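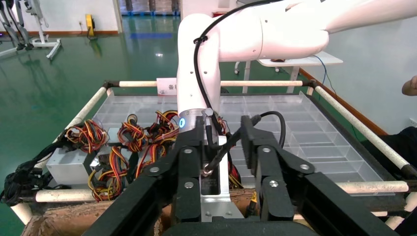

4.2 Avaliação do kit Fovix em separação de fontes de alimentação

O kit Fovix é vendido como conjunto fechado: garra paralela, suporte de câmera, cabos e licença do software de planejamento Flikis. Neste estudo, foi montado em um braço de uso geral e avaliado na tarefa de retirar fontes de computador de uma área delimitada por trilhos. A Figura 9 mostra a célula vista do punho, com três fontes do lado esquerdo e a bandeja transparente com divisórias do lado direito. Os chicotes de fios coloridos que saem das fontes constituem a principal dificuldade da tarefa, pois alteram o contorno visível de cada unidade e podem se interpor entre os dedos e a carcaça.

Foram executadas 619 tentativas de preensão, das quais 500 terminaram com a peça depositada no destino. Entre as demais, 110 foram interrompidas por contato com os fios e 9 por perda de comunicação com a câmera. O fabricante recomenda o uso do kit com a biblioteca de preensão McGrath, que não foi habilitada nesta etapa.

A instalação mecânica não exigiu adaptação do flange. O cabo da câmera, porém, forma um arco acima do dedo direito, e o manual não indica o raio mínimo de curvatura. A comparação com o kit Gukham é apresentada na seção seguinte.

Figura 9. Célula de teste com o kit Fovix.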